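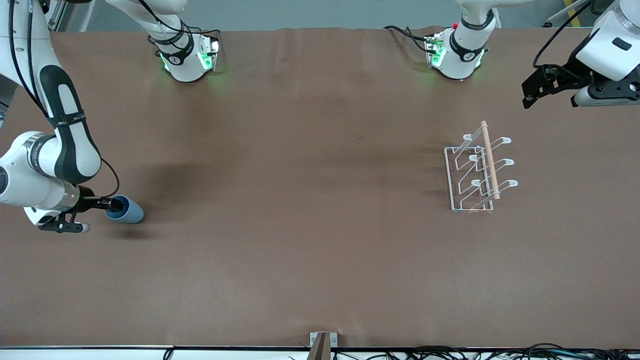

One of the two-arm stations at the Hidska workshop, with a plastic cup in the gripper and a dish rack on the table.

Irkemetti opens second round of recordings for household handling project

Irkemetti has begun the second round of recordings in its household handling project, the institute announced in November. Over the coming months, trained operators at the Hidska workshop will guide pairs of robot arms through a set of ordinary kitchen tasks, and the recordings will be used to train a learning system that is meant to carry out the same tasks without a person at the controls.

The first round, completed earlier in the year, produced 743 recordings that were accepted for training. The target for the combined set is 1000. Samira Nassar, who leads the project, said the figure was chosen after discussion with the group that will do the training and may be revised once early results are available.

"We would prefer to stop and look at what we have before we ask for more," Nassar said. "A large set that repeats itself is of limited use to us. The second round has been planned to fill the places where the first one was thin."

The tasks in the new round center on putting dishes away. An operator moves a cup, bowl or plate from the table to a rack, and in some cases passes it from one arm to the other on the way. Each attempt begins with the items in a different arrangement. Cups may be set down upright, upside down or on their sides, and the rack is turned or shifted between attempts according to a written plan.

Cups on their sides were the main gap in the earlier material. According to Ye-seo Ki, who prepared the plan, most of the first recordings started with the cup standing, and the system trained on them did poorly when it met one lying down. It would reach for the rim at the height it expected and close on nothing. The new plan gives these starts a much larger share, with the opening of the cup facing toward the arm in some cases and away from it in others.

Eleven operators have been trained for the round. Each works at a station for 20 minutes and then changes places with a colleague, who resets the table and writes the notes. Ki said the shorter turns were introduced following comments from the first group of operators, several of whom reported that their movements became hurried toward the end of a long session -- a change that could later be seen in the recordings themselves.

Attempts that go wrong are not thrown out as a matter of course. If an item slips and the operator is able to pick it up again, the recording is kept and marked as a recovery. If the operator has to stop the arms or reach in by hand, the attempt is set aside. Lertchai Prasertsri, who is responsible for reviewing the material, said that recoveries made up a small part of the first set but had proved valuable in training.

"A person putting dishes away makes small corrections all the time and does not think about them," Prasertsri said. "We want those corrections in the record. In the first weeks our operators were too careful, and they would ask to start over whenever a grip was a little off. We have asked them to carry on."

Every recording is checked by two reviewers before it is accepted. The reviewers confirm that the written label matches what was done, that the camera views and the arm positions line up in time, and that the start and end of the attempt have been marked in the right places. Where the two disagree, the recording goes to Prasertsri for a decision.

The work is carried out with the engineering firm Berge, which maintains the stations and supplies the software used by the operators. Bujar Pavlović of Berge said the firm had made changes to the controls between the two rounds, among them a slower mode for the last part of a placement, when the item is close to the rack. Operators may switch to it at any point, and its use is noted in the recording.

The training itself will be done at Clornudon, where the first set is already in use. Milagros Valcárcel, who heads the training group there, said her staff would receive the new material in batches and would report back after each one. If a batch shows that a certain kind of start is still giving trouble, the plan at Hidska can be changed before the next batch is recorded.

Valcárcel added that part of the new material will be held back from training and used only for testing. The held-back portion will include racks and cups that appear nowhere else in the set, so that the group can judge how the system deals with items it has not met before.

Sessions at Hidska run from 9 a.m. to 4 p.m. Staff of the partner organizations who wish to observe a session should write to the project office in advance. Visitors are asked to remain behind the marked line while the arms are powered and to follow the directions of the station lead.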